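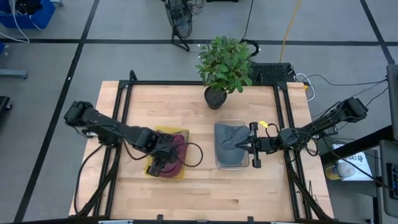

The Case for Shallow Trays

Most advice on sorting small fabric goods begins with the container store. Deep bins with lids are recommended, preferably stackable. I think this is wrong for hats, gloves, scarves and anything else that weighs little and gets handled daily.

A deep bin has one useful surface, the top. Everything under it must be lifted or dug out, and a cap that spends a week at the bottom of a stack loses its crown. A shallow tray has no bottom layer to speak of. One item goes in, lies flat and can be taken hold of from either side.

Color matters less than people assume, but it does matter. A yellow tray sets off a burgundy cloth at a glance. Clear plastic does a poorer job with dark gray, as the eye reads the tabletop through it. Against pale butcher block the difference is tolerable. On a dark bench I would avoid clear trays altogether.

Katalin Lakatos objects that trays waste area, and on paper she is right. Her stockroom at Barirent holds 400 pieces, and 16 trays would cover every table she has. My answer is that trays are for sorting and bins are for storage – two jobs that get confused because both involve plastic. Sort in trays, then store however the shelves allow.

The work surface should be wood, at standing height, with some 30 inches of clear depth. A plant at the back edge is fine. It takes up space that would otherwise collect receipts.

I would also limit a table to two trays in use. A third becomes the place for undecided items, and those are still there in November.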